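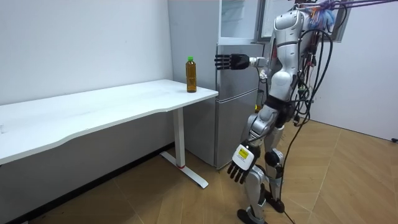

Bottle task, side camera: right hand side of the room, arm out toward the green-capped bottle on the desk.

Varkari Kitchen Chores, data card
Version of August 2024
Maintainer: Iveta Vávra

Summary
Varkari is a set of 1,534 recorded attempts at small household jobs by a full-size humanoid. It was put together to give a plain answer to a plain question: can a machine tidy a kitchen yet? On the evidence in these files, partly. It can move a bottle. It can't be left alone with the dishes.

Tasks
There are 18 tasks, among them moving a bottle from desk to fridge, wiping a counter, opening a fridge door, hanging a tea towel and sorting cutlery into a drawer. Each attempt is capped at 30 seconds of arm motion – time spent standing still is not counted against it.

Files
episodes/ joint positions and hand commands
video/ side view, colour
labels/ outcome and notes, one line per attempt
splits/ Prevell (training) and Paisan (held out)

Labels
Outcomes are success, partial or fail. A bottle that ends up on its side is a partial. Anything on the floor is a fail. Two people labelled every attempt, and 103 disagreements were settled by a third.

Known problems
Clear and half-full bottles are under-represented. Cutlery attempts in Paisan have noisy finger readings. Lighting barely changes between sessions, so don't expect a model trained here to cope with a dim kitchen.

Not suitable for
Safety claims, or comparing robots of different sizes. The Dradier loader drops the last sample of each attempt; use version 2 of the loader or read the files directly.

Licence
Free for research and teaching. Ask the maintainer before any commercial use.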